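Trulby Issues Counter Clearance Guidance for Toasters and Countertop Appliances

Sunday, June 9, 2024

Trulby has published a revised guidance sheet on placing toasters and other heat-producing appliances in small kitchens. The sheet replaces the version issued with the company's Peson counter plan and applies to home kitchens with tile backsplashes and stone or stone-look counters.

The main change concerns open space above the slots. A toaster should stand clear of wall cabinets, shelves, and hanging towels while in use. Side clearance is now set at 6 inches, measured from the outer housing to the nearest object. Cutting boards, paper packaging, and plastic containers are listed as items to move before the appliance is switched on.

The sheet also covers cleaning. Crumb trays should be emptied with the plug pulled and the housing cool. Guide wires inside the slots should not be scraped with metal tools. Brushed steel panels can be wiped along the grain with a damp cloth, and polished steel should be dried right after wiping to limit water spots. 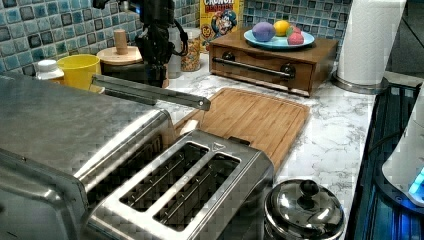

Owners of older kitchens reported the most trouble finding room, according to Gonzalo Lorente, who edited the sheet. "People have one usable run of counter and everything ends up on it," Lorente said. "We wanted a number they could check with a tape measure."

Nii Bonsu prepared the section on cords. It calls for routing them behind appliances and away from hot surfaces, with no cord hanging over the front of the counter.

Printed copies are available at the Skollton showroom, where 200 have been set aside for walk-in visitors. A section on wall ovens is planned for the next revision.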